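Desktop Teardown Notes and Parts List

README for the Vallorari refurbishing bench

Maintained by Hauke Janssen. Parts list checked by Sunita Kanaujia. Last revised in March.

What this is

This folder holds the working notes, parts list and labels for the used office desktops that come through the Vallorari bench. The machines are mostly Dell towers from offices that replaced everything at once. We open each one, write down what is inside, take out what can be reused, and either rebuild the machine or send the rest to metal recycling.

The notes started as a paper binder. The binder is still on the shelf above the bench, but it is no longer updated. If the binder and this folder disagree, go with this folder.

What is in the folder

parts.csv — one row for each part taken out or inspected. There are 356 rows in the current version.

machines.csv — one row for each machine, with the intake number, the case type, and whether it was rebuilt or stripped. There are 63 machines.

labels/ — blank label sheets, ready to print. Use the Torres sheet for bags and the wider Illura sheet for bins.

notes/ — free text, one file per machine. Some are two lines long and some go on for pages. Nobody has tried to make them match.

old/ — scans from the binder. Read only.

Columns in parts.csv

intake: the machine's intake number, copied from the sticker we put on the outside of the case. Do not use the maker's service number here. It goes in machines.csv.

part_type: one of psu, board, cpu, memory, drive, cable, bracket, fan, screw_bag, other.

maker: as printed on the part. Leave it blank if there is no name. A Dell case does not make every part in it a Dell part, so don't fill this in from the case.

condition: good, fair, bad, or untested. "Good" means it was tested on the bench. A clean part that has not been tested is untested.

bin: the bin code. Bins starting with F are the Flosby drawers along the wall. Bins starting with C are the cardboard boxes under the bench.

remark: anything else. Keep it short and put the long version in notes/.

Order of work

Unplug the machine and hold the power button in for a few seconds. Put on the wrist strap. Lay the case on its side with the open side up, and look before touching anything. Most of what goes in the remark column is easier to see while the cables are still where the factory or the last owner left them.

Write down the power supply first. The label usually has the maker, the wattage and the efficiency mark, and on some units it is only readable with the case at a certain angle. Copy the numbers in full. After that, follow the cables outward from the supply to the drives and the board, and note which connector goes where. 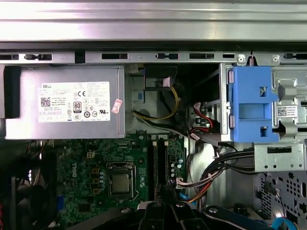
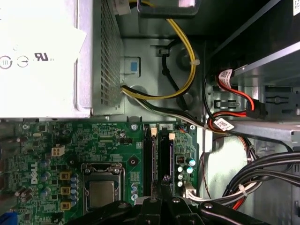 Drive brackets come out before drives. On the machines with blue plastic brackets, squeeze the sides and slide the bracket with the drive still in it. Unplug the data cable and the power cable first. SATA plugs break if they are pulled at an angle, and a cracked plug goes in the recycling box even if the cable still works. If a data cable has a barcode label on it, leave the label on.

Next, the power leads. Find the small four-pin plug near the processor as well as the main one. It gets forgotten more than any other connector, and we have two boards in the bad bin with that socket torn loose. Press the clip all the way in and pull on the plug, never on the wires. Cut cable ties only if the tie has to come off for the supply to move. Use the flush cutters in the top Flosby drawer. The scissors have nicked wires twice.

Once the leads are free, take the supply screws out and support the supply with one hand as it comes loose. Do not open the supply itself. We don't repair them here, and the inside can hold a charge after it has been unplugged. A supply that fails the tester is logged as bad and leaves the building whole.

Memory comes out next. Open the latches and lift the module straight up. If a slot is empty, blow it out with the hand bulb and log nothing. Empty slots belong in machines.csv under memory_slots_free.

The processor stays in its socket unless the board is bad or the processor is needed for another machine. Boards stored with the processor in place have had fewer bent pins than boards stored without. If it does come out, put a cover on the socket right away. The covers are in F4 with the thermal pads.

The board is last. Count the screws as they come out and write the number on the bag.

Screws

Every machine gets its own screw bag, even if the screws look the same as the last machine's. They are often not the same. The drive screws and the case screws on these towers have different threads, and a case screw forced into a drive will go in halfway and stay there.

Bag label: intake number, then "case," "board" or "drive." One kind per bag. Staple the small bags together.

Testing

Supplies go on the tester for 30 minutes with a load. Write down the readings at the start and at the end. If any reading moves out of range, the supply is bad and does not get a second try.

Memory gets one full pass overnight. Sunita checks the results in the morning and fills in the condition column herself, so please leave memory rows as untested when you log them.

Drives are wiped before they are tested for anything else. No drive goes into a Flosby drawer until the wipe is logged. Drives waiting for a wipe go in C1, which has a lid with a lock.

Capacitors: look at the tops with a flashlight. A flat top is fine. A raised top, or anything crusty at the base, makes the board bad, even if it starts up normally. Put the location in the remark column ("next to second memory slot," "left of socket") so the next person can find it.

Known problems

Rows from the binder have no condition for cables. They were all entered as untested and most of them still are.

Some early rows use "mobo" for part_type. Search for both until this is fixed.

The wattage for supplies was typed by hand and has errors. If a number looks odd, pull the part and read the label again.

Bin C3 was split into C3 and C5 after the flood in the back hallway. Parts logged to C3 before that could be in either one.

A few machines have two intake stickers. Use the lower number and mention the other in the remark.

What not to log

Dust filters, feet, loose cable ties, broken clips, and the maker's stickers. The stickers stay on the part they came on. Please do not peel them, and do not put ours over a printed code.

Using the lists elsewhere

You may copy the list layout and the labels for your own bench. The machine numbers won't mean anything outside this room, so start your own from one. We don't ship parts. If you are local and need a bracket or a data cable, leave a note in the tray by the door with the model of your machine and a way to reach you. Hauke goes through the tray on Sunday.

Changes

Added memory_slots_free to machines.csv.
Moved drives awaiting a wipe from F2 to C1.
Took out the column for part color.
Fixed bin codes for fans — F6 and F7 had been swapped.
Added "untested" as a condition. Before this, a blank meant untested, and some blanks are still there.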